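Track: Uten share slow-burning new single 'Sademero'

19 Nov 2019

It has been a fair old wait, but Uten are back with their first new music since the summer, and those of us who have been playing their debut EP more or less on a loop can finally give the neighbours something different to listen to. The new single is called 'Sademero', it runs to just over five minutes, and it is easily the loveliest thing the duo have put their names to so far.

For anyone who hasn't come across them yet, Uten are Wouter Jansen and Sem Stevens, two old school friends who began writing songs together in a spare bedroom with a borrowed keyboard and a drum machine that only worked when it felt like it. They played their first proper headline show in July, to 100 people in a room above a bakery, and I was lucky enough to be squeezed in at the back beside the coats. It was terribly hot and the monitors gave up halfway through the second song, but they carried on regardless, and by the end the whole place was singing a chorus that most of us had only heard once before (and some of us, I suspect, were making up the words).

'Sademero' starts very quietly, with Jansen's voice and a single guitar line that keeps circling round on itself, and for the first two minutes you might think that is all you are going to get. Then the drums come in, soft at first, and Stevens adds one of those warm, wobbly synth parts he does so well, and before you know it the song has opened right up into something that wouldn't sound out of place in a much, much bigger room than the ones they are used to playing.

"We had nearly 30 versions of it at one point," Jansen told me over the phone last week, laughing. "Some were really fast, and one was a sort of waltz. Sem kept going back to the very first recording, and in the end I had to admit that he was right – which he has mentioned quite a few times since."

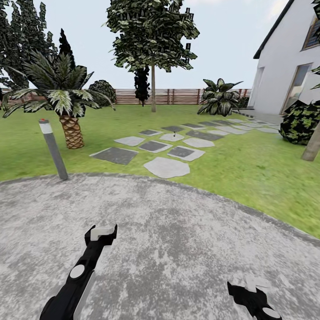
The single comes out on Fosetti, the small label that also looked after the EP, and there will be a seven-inch as well as the download. Only 300 copies are being pressed, with a B-side called 'Visser' that the pair recorded in a single afternoon. I have only heard it the once, but it's a sweet, scruffy little thing with a whistled tune in the middle, and I do hope it finds its way into the live set.

Speaking of which, there are a handful of dates to come before the end of the year, finishing with a hometown show in a 400-capacity hall, their biggest yet by some distance. Stevens says they are bringing a cellist along for that one, and that there may be a song or two from the album they have been chipping away at all autumn. He wouldn't be drawn on when we might get to hear the rest of it – "when Wouter stops changing the lyrics" was the best I could get out of him.

'Sademero' is out now on Fosetti, and the seven-inch can be ordered from the label or picked up at the shows.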